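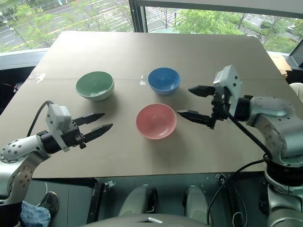 What do we need to bring to the Prothero visit? Notebook, pen, closed shoes, and the sheet with your group number on it. Laptops stay in the coach.

# Visit notes: two-armed handling

Robotics module, handout 2. Read before the lab session in January. Typed up quickly from my own scribbles so forgive the state of it.

**Where:** Prothero open day, upstairs demo room, window side. Host was Trefor Rowlands. He does the talking, questions at any point, he prefers being interrupted.

**What the demo is:** tabletop handling with two arms. Three ceramic bowls, green, blue and pink, on a table covered with cardboard. Task is nesting: pick up one bowl, put it in another, then the third on top. Sounds trivial. Watch the gripper, not the bowl.

## Things to know beforehand

- Gripper = two fingers, parallel, open and close only. No wrist trick will make it a hand.
- A bowl gets picked up by the rim. One finger inside, one outside.
- Reach: each arm has a comfortable side. The middle of the table is shared, and that's where the planning gets awkward.
- Pink bowl sits nearest the front, slightly right of centre, so it's the natural first pick for the right arm. Green is well over to the left. Blue is further back, near the middle, and either arm could be argued for. Have an opinion on this before the discussion.
- Colour: easy to tell apart for the camera. Trefor's point was that colour gets you *which* bowl, and tells you very little about where the rim is.

## Trefor's talk (my notes, patchy)

Started with the history of the site, skipped here. Hekholm arms used to be bolted to a bench downstairs, one arm only. Moving to two arms meant redoing nearly all the safety paperwork.

Control software is called Grestidon. Runs the two arms off one clock. Before that they had seperate clocks and the arms drifted, only a little, but a little is enough if both are holding the same thing.

Training: an operator guides the arms through the task and the motion is stored. They had 798 stored runs of the nesting task when we visited. Roughly half kept after checking. Thrown out for: bowl knocked, operator hesitated too long, camera view blocked by an arm.

Someone asked why keep the slow ones at all. Answer: slow is fine, stopping dead is the trouble, the model learns to stop as well.

Someone else asked about daylight from the window. He said afternoon sun moves the shadows next to the bowls and early versions reached for the shadow. They now record at different times of day. Worth a line in your write-up.

Cables: keep an eye on how they loop along the arms. Every cable needs slack for the furthest reach, but too much and it swings in front of the camera. Not in the textbook, comes up in every real lab.

## Terms

**Rim grasp** – as above, one finger either side of the bowl edge.

**Approach** – the bit of the motion before contact. Most failures start in here.

**Handover** – one arm passes to the other. Not part of the nesting demo but part of the next one.

**Clastosance** – their name for the check that runs after each grasp (has the bowl been picked up or not?). Uses finger gap and motor current. Limit was set at 400 on their scale, no units given, I did ask.

## On the day

Groups of 20 max in the room. Stay behind the tape while the arms are powered. Don't touch the table, don't lean on the sill.

Demo runs twice. First time just watch. Second time, note down:

1. which arm moves first
2. where the fingers meet the rim
3. what the other arm is doing meanwhile (waiting? moving clear?)
4. any pause, and at what point

Sketch the table from above with both arms, rough is fine. Mark the area both can reach.

## Write-up

Two sides, by the end of the week after the visit. Cover the points above plus one of these:

- Would you give the blue bowl to the left or the right arm? Defend it.
- What changes if the bowls are plastic? Think weight, and how teh rim flexes.
- Suggest a better rule for throwing out bad runs.

Marks are for reasoning. A tidy sketch helps. Hand in at the module office, late slips from the same place.

Next handout: handovers, plus Trefor's slides if he sends them.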